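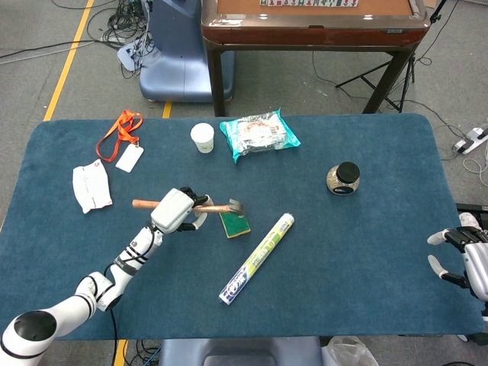
Sorting mixed small items before a move
Civstead Community Help > Household > Storage

Posted by Ayman Bennani, 19/04/2019

Our office is relocating to the Retmont building, and I have been asked to clear one shared table. The items belong to no single category: a hammer, a scouring sponge, a boxed roll of cling film, a small glass jar with a screw lid, a paper cup, a wrapped snack, a face mask and a badge on a lanyard. The moving company permits 2 boxes per table. Please advise how these should be divided.

Zaki

Members are advised to separate tools from anything connected with food. The hammer should be placed at the bottom of the first box, wrapped in a cloth. Cling film, the jar and the snack may share the second box, with the jar kept upright and its lid tightened. The sponge should be bagged separately if it has been used. Badges should not be packed at all. Please return the badge to its holder before moving day.

Flamik_Storage

Discard the cup and the mask. Everything else fits in one box.

Retmont Resident

I agree with the first reply. Please note that the building desk charges 300 for a replacement badge, and requests made in July took 2 weeks to process. Write the table number on the side of each box, as the lids are often stacked out of view.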